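Chapter 5

Surfaces in the Home: Wood, Stone and Their Care

What this chapter covers

Most people clean a surface far more often than they think about what it is made of. A worktop may be wiped several times a day for many years, and the cloth, the water and whatever is in the bottle all leave their mark in time. In this chapter we look at the two oldest materials still in common use for worktops, timber and natural stone, and at how each one wears. Later sections deal with finishes, stain removal and repair.

By the end of the chapter you should be able to tell a porous surface from a sealed one, choose a suitable cleaner for each, and explain to a householder why a mark has appeared and whether it can be taken out.

5.1 Porosity

A porous material has small gaps in it that liquid can enter. Timber is porous along the grain, where the vessels that once carried water up the tree have been cut open. End grain takes in liquid much faster than the long face of a board, so the cut ends of a worktop are usually the first part to darken or swell. The area round a sink cut-out is the usual trouble spot.

Marble is porous as well, though the gaps are far smaller. Oil left on unsealed marble will sink in slowly and show as a dull, darker patch. Marble has a second weakness. It is mostly calcium carbonate, which reacts with acid. Lemon juice, vinegar and wine dissolve a little of the polished face and leave a pale mark known as an etch. Students often confuse the two. A stain is something that has gone into the stone — an etch is a place where some of the stone has gone. Sealing slows down staining but does very little to prevent etching.

5.2 A household survey

The figures used in this chapter come from a survey carried out by Gobnait Conneely for the Elham Household Study. She visited 221 homes and recorded the material of the main worktop, its age and how it was cleaned. In nearly 10 of the homes the householder named the wrong material. In 19 homes a timber top was being cleaned with a product meant for stone. The visits were finished in August, and the tables are set out at the end of the chapter.

Conneely also noted how surfaces were used between meals. Her notes show that damage was seldom the result of one accident. Small things left standing in the same spot every day did more harm than the occasional spill.
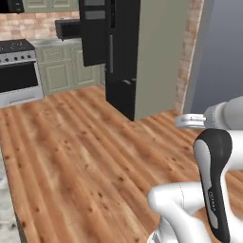
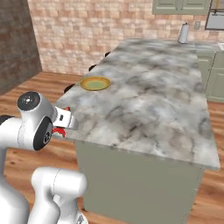

Marble varies a good deal from one slab to the next, even when the slabs come from the same quarry. The veins are traces of other minerals that were present when the limestone was changed by heat and pressure, and their colour depends on what those minerals were. Charcoal veining with cloudy grey patches, as on the island with the sage-green base, can make a faint oil stain hard to pick out by eye. For this reason it is better to inspect a patterned top from a low angle, with a lamp set to one side. An etch will then show as a break in the shine. Timber should be checked in the same light, and by touch as well, as raised grain can often be felt before it can be seen.

Before you go on to section 5.3, find a worktop you use regularly and write down its material, its finish and the cleaner normally used on it. Keep the note, as you will need it for the practical work on sealing.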